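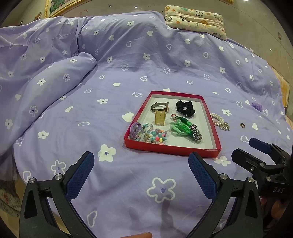 How I Sort Out the Hair Tie and Bracelet Pile (Without Buying an Organizer)

Posted July 15, 2022 by Kelly Lightfoot

My daughter owns more scrunchies than I own socks. They live in coat pockets, on doorknobs, around the gear stick of my car, and once in the butter dish. For the longest time I kept thinking I needed one of those acrylic drawer towers, and then in June I finally gave up on that idea and grabbed the lid off a gift box. Best decision I made all summer!

So if you have a box lid and half an hour, come along.

What you'll need

A box lid with sides. Mine is red outside and white inside, and I really do recommend a white inside if you have the choice, as little clips show up so much better on it.
A bed, made (or sort of made, I'm not fussy).
A small bowl of warm water with a drop of dish soap.
An old toothbrush and a soft cloth.
A bag for the stuff that's going.

Step 1: Round everything up

Go through the bathroom, the bags, the car, under the couch cushions. Put it all on the bed. I like the bed better than the floor because beads don't roll as far on a duvet, and my knees are not what they were. Leave the lid open in the middle and start dropping things in as you go. Don't sort yet, just gather.

Step 2: Pull out anything with metal

Watches first, then anything with links or a charm. A mesh watch band will grab the fuzz off a scrunchie like you wouldn't believe, and velvet is the worst for it (a black velvet one shows every single pull). Same goes for chain-style hair ties. They're cute but they snag, so they get their own corner.

Watches don't go anywhere near the soapy water. Wipe them with the dry cloth and put them to one side.

Step 3: Check the stretch

Give each elastic a gentle tug. If it springs back, it stays. If it goes long and sad, into the bag. Look at beaded bracelets where the knot is, and if you can see the elastic getting thin, restring it now. My friend Iolanda Guerra taught me to do this after one of hers let go in the middle of a church supper, and I still find it funny, though she doesn't. I buy the stretchy cord on a 10 yard spool and it lasts forever.

Step 4: A quick wash

Fabric scrunchies can go in the bowl. Squish, rinse, squeeze in a towel, lay flat. Fluffy ones need a little shake once they're nearly dry or they clump up. Plastic bobbles and clips get the toothbrush treatment, especially around the hinge where the hair collects (gross, but very satisfying).

Pearl bracelets stay out of the bowl! Barely damp cloth, then dry, and lay them down flat instead of hanging them up.

Step 5: Put it back by type

I go with soft things at the top of the lid, braided bands under that, and beads down in a lower corner. Rings get left for last because they vanish under everything else. I drop them in an egg cup. If you want dividers, cut strips from a cereal box and wedge them in, 6 is plenty for a lid this size.

Keep the everyday colors where small hands can reach. We found that anything under two layers never got worn at all.

Where it lives now

The lid slides into the top dresser drawer, and every few weeks it comes out onto the bed again for a ten minute tidy. If you have the bottom half of the box too, that's where I'd keep headbands.

Carolina Patrício asked in the comments on my last post whether this works for barrettes. Yes, but clip them along a ribbon first or they'll end up in a knot with the elastics.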